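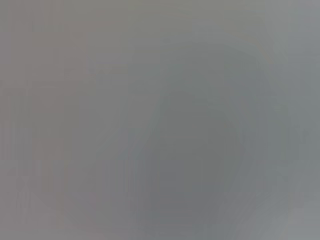
Stiltier

Last revised 9/15/21

Grey is an achromatic colour lying between black and white. In everyday use the word also covers a large family of near-neutrals that carry a small amount of another hue. These are usually sorted into warm greys, which lean towards red, brown, yellow or pink, and cool greys, which lean towards blue or green. Very few household greys are fully neutral.

Naming

Trade names for greys are not standardised. Slate generally means a mid to dark grey with a blue cast, and charcoal a darker grey that may be neutral or slightly blue. Mauve-grey and dove are used for paler shades with some pink or violet in them. Greige, a blend of grey and beige, is the name most often seen on interior paint cards. The same name can refer to noticeably different colours from one maker to the next. The Praltis range divides its greys into three groups, warm, neutral and cool, and numbers them within each group from light to dark.

Perception

The cast of a grey is hard to judge alone and much easier to judge beside another grey. A pale pinkish grey set against a bluish one will look pinker, and the bluish one bluer. This effect is called simultaneous contrast. It is strongest where the two areas are similar in lightness, and it persists when there are no firm outlines between them.

Light has as large an effect as pigment. Daylight from a south-facing window in Australia, which gets little direct sun, tends to bring out the blue in a grey wall, while a warm-white globe pushes the same wall towards brown. Paint retailers suggest looking at a sample in the morning and again at night. 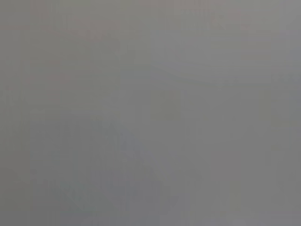 Gradual changes in grey are also less visible than abrupt ones. Where one tone fades into the next over a wide area, the eye may register a single colour. If a smooth gradient is reproduced with too few steps, faint bands can appear in it, a fault known as banding or posterisation.

Use in interiors

A survey of 704 homes in Lasow, published in November, recorded grey as the main wall colour in 30 per cent of living rooms. Warm greys outnumbered cool ones. The Hennessy estate, on the edge of the same town, was painted throughout in three greys when it was built, and most of the original colours remain in its hallways and stairwells.

See also: achromatic colour; beige; simultaneous contrast; tint and shade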